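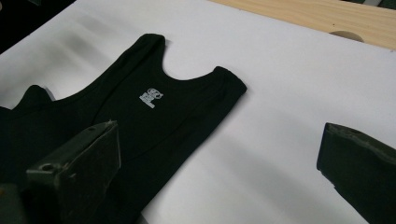 The Sturenthorpe Garment Trial is a comparison of hand-held grippers for handling clothing, run by a small workshop in Sturenthorpe under the engineer Tamara Radu. It is known mainly among people who build fingers for soft-goods robots, a group not famous for its size. The trial pits two tools against each other on the same short list of household garments, with a human operator holding the gripper and a camera on the tool recording each attempt. The hardest item on the list is a plain black tank top laid on a white surface. Its thin straps and deep scooped neckline leave a gripper very little to pinch, and the small white print on the chest is the one part of the garment that a camera can pick out with any confidence. The rest is dark fabric with low contrast in the folds, handled by fingers that are themselves nearly black.

Background

Radu had spent several years on grippers for boxed goods before turning to laundry, which she described in the first trial report as "a box that has lost interest in being a box." Existing tests at the workshop used folded towels. Towels are thick, square and forgiving, and nearly every gripper did well on them. The first report calls the towel results "encouraging to an unhelpful degree."

The garment trial began in March with a budget that covered fingers, a camera mount and a secondhand pile of clothes. The rules have been revised several times, usually after an operator found a way to satisfy the old ones without lifting anything.

Equipment

The trial compares 2 grippers. The Skisholm has flat, angular fingers that narrow toward the tip and close in parallel. It was designed for picking small parts out of trays, and its maker's manual devotes a single sentence to fabric, advising care. The Zalero has wider, padded fingers that curl slightly as they close. Its manual has an entire chapter on fabric, which the trial's operators regard as having raised expectations.

Both tools are squeezed by hand through a trigger and carry the same wide-angle camera above the fingers. The camera position was settled after a long disagreement. Mounted high, it sees the whole garment and not much of the fingertips. Mounted low, it gets a fine view of the fingertips and whatever they are about to miss. The final position is a compromise that both sides have described as the other side's idea.

Recorded attempts are processed by a controller program named Dumitrescu, which turns the operator's hand motion into a path that a robot arm can follow. The program smooths out tremors and pauses. Early versions also smoothed out the moment of grasping, so that the arm swept over each garment with great elegance and came away with none of them.

Method

Each garment is placed on a smooth white surface in one of 6 starting poses, ranging from flat to fully crumpled. The operator must pick it up by a named feature, such as a cuff, hem or strap, and carry it to a second spot without dropping it. An attempt fails if the finger scrapes the table, if more than one layer is taken when one was asked for, or if the garment is moved mainly by dragging. The last rule is called the broom rule.

Flat poses turned out harder than crumpled ones. A crumpled shirt offers ridges and bumps that almost any finger can close on. A flat one has to be pushed into a ridge first, and the operators developed a habit of sliding one finger inward while the other held still. This worked well in the hand and badly on the arm, whose fingers could only move together. The motion was later dropped from the recordings used for the arm.

Results

The second report covers 3,399 attempts, of which 3,000 were judged complete enough to score. The remainder were set aside for reasons including a full memory card, a loose camera mount, and one long sequence in which the operator had picked up the wrong tool.

The Skisholm did better on straps, hems and single layers. The Zalero did better on sweaters and anything already in a heap. Neither was reliable on the tank top in its flat pose. The Skisholm tended to catch the strap and let it slip during the carry, and the Zalero tended to gather up most of the chest along with the strap it had been sent for.

Wear was noted on both sets of fingers. The Skisholm's tips lost their sharp edge fairly early, and grip on thin knits improved afterward. The maker was informed and replied with a price for new tips.

Reception

The trial has been praised for using ordinary clothes and criticized for using so few of them. A common complaint is that a human operator makes poor hardware look good, and Radu's second report accepts this and includes scores for the arm alone. They are considerably lower and appear in an appendix.

A third round is planned with textured fingertips and a gray work surface. Socks have been proposed for the garment list, and the proposal was deferred until the broom rule can be rewritten.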